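# Who Gets the Big Table? Shared Seating in the Alcombe Study Hall

Zyanya Tovar and Hemi Tamihana, final version, 07/06/2025

## 1. Why we picked this

Our first topic was traffic noise on Drorside. Two other groups had the same idea and better microphones, so we changed to seating. The question: do people study longer at a shared table or at a single desk?

We handed out 53 surveys in September and got 29 back, several with coffee on them. We also kept a sitting log for four afternoons, which gave us 1435 minutes of other people's homework.

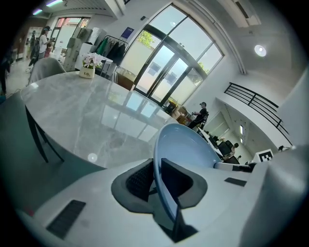 Amna Kazmi read our draft and objected that minutes in a chair are not minutes of study, as she once spent a whole afternoon at a shared table choosing a font. We have added this to the limits section, where it does a lot of damage.

## 2. What we found

Students at shared tables stayed longer. They also talked more, ate more, and rated their own focus higher than we would have. Single desks emptied fast, mostly toward lunch.

Food turned out to matter more than furniture. Several surveys said a shared table feels like a kitchen, and once somebody sets down a snack, the work moves outward to make room. A big round plate like the light-blue one, on gray marble-patterned tabletop, claims a lot of territory for something with such a thin rim. Our survey had no question on plates. It had three on lighting, and everyone skipped them.

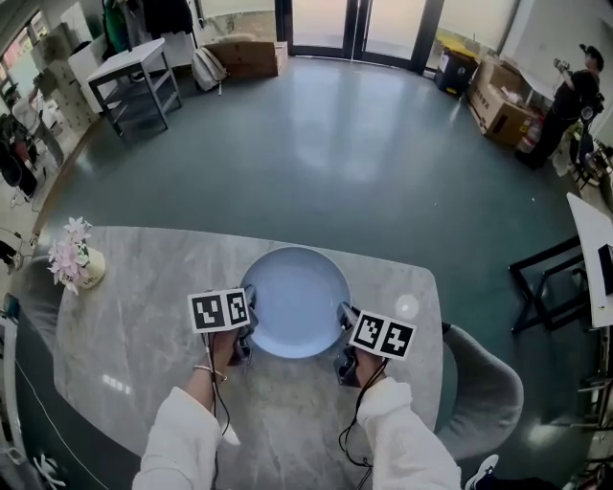

Glare deserved a better question. People who complained about shiny tabletops sat at them anyway, every afternoon, and complained again.

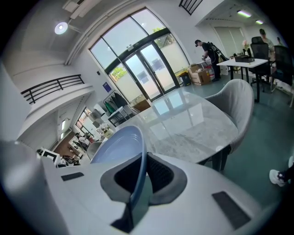
*Fig. 3. Glossy round tabletop with window reflections.*

## 3. Limits

Our sample is small and likes snacks. Hemi's log for the last afternoon is in pencil and partly a drawing of a horse. See also Amna's font.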